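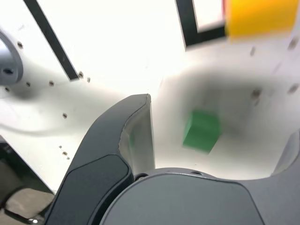
December 2020

Bench notes, Tater restraint rework

Back on the lap bars for the Tater coaster today. The park wants the whole train ready before they do track walks, and I'd love to hand it over early for once, but we'll see! Car 3 is in pieces on the stands and the other cars are still under the tarp.

Jessie Moncrieff had already pulled the ratchets on car 3 by the time I got in (thank you Jessie), so I went straight to the pawls. Wear is worse on the left side again, same as we saw on the Dunbar train last winter. My guess is riders all load from the left and lean on that bar getting in. I measured every one and wrote the numbers on the blue sheet, and 6 of them go in the scrap bin.

Replacement springs came from Closano. Box says 60, and they feel a touch stiffer than the old batch, so I'm going to cycle one bar on the test rig before I put them in everything. Got it up to 1,006 cycles before lunch and the latch was still clicking in nice and clean. I'll let it keep going while I do paperwork.

The Widico bushings are another story. Bore is tight on all of them and I had to ream the first one just to get the pin started. I called and left a message. If they don't call back I'll ream the rest, it's maybe about 13 minutes apiece and I'd rather lose an afternoon than ship them back over the holidays.

Still to do: seat pads, grease fittings on the rear axle, and find out who has the good torque wrench. It's not in the drawer.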